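Handheld gripper build, cloth keeps slipping out of the pads

vudimden_dan
Posted Thursday, 7:40 pm

OK so I've been chipping away at this pair of handheld grippers since March and I finally have both of them working well enough to annoy my whole household. The plan is to record myself doing bed stuff (spreading a sheet, folding it, pulling a corner straight) and later train a small two-arm setup on the recordings. Cups and blocks were easy. Cloth is driving me nuts!

Pinching a corner and lifting it is fine. What gets me is the long pull, when the weight of the sheet starts dragging and the fabric creeps out between the pads. I've tried squeezing harder and all I get is a sore hand.
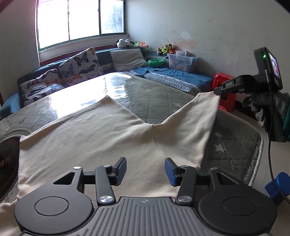

Right gripper holding the corner up, left one open and going in for its turn.

Pads are the blue ones. Four pivots per side on the fingers, and there's a tiny bit of slop in them that I keep telling myself doesn't matter. Any ideas before I start reprinting stuff?

piroska_b
Slop matters. Sorry! If the fingers can twist even a little, the pads stop meeting flat and you end up holding the cloth by one edge. Close them on a strip of paper and tug it from each side. If it comes out easier on one side you've found your problem.

Diarmuid Kavanagh
I'd leave the pivots alone and go after the pads. A flat pad on smooth cotton is always going to creep. I stuck fine ridges on mine, running across the pull direction, and the slipping pretty much stopped. Took me one evening with a file and some glue.

piroska_b
Ridges are great until you want to let go of a thin sheet and it hangs on. Been there. My old set dropped fine and then dragged the whole fold back with it, every third try.

Diarmuid Kavanagh
Then your ridges were too deep :)

trostitz_shed
How many recordings are you planning? I did 248 of a towel fold before I noticed one of my fingers was sitting crooked, and I threw out the lot. Fix the hardware first, whichever of these two is right.

vudimden_dan
Ouch. I was aiming for 2000 eventually, so yeah, point taken. Did the paper test just now and the left one lets go much easier on the outside edge. The right one is even all the way across. So Piroska gets round one.

piroska_b
Shim washers. A bag of 50 costs next to nothing.

Diarmuid Kavanagh
Fine, but try the ridges on the right one while you wait for the washers. Shallow ones!

vudimden_dan
Deal. Washers ordered, file is out, will post again when I've pulled a few corners with both.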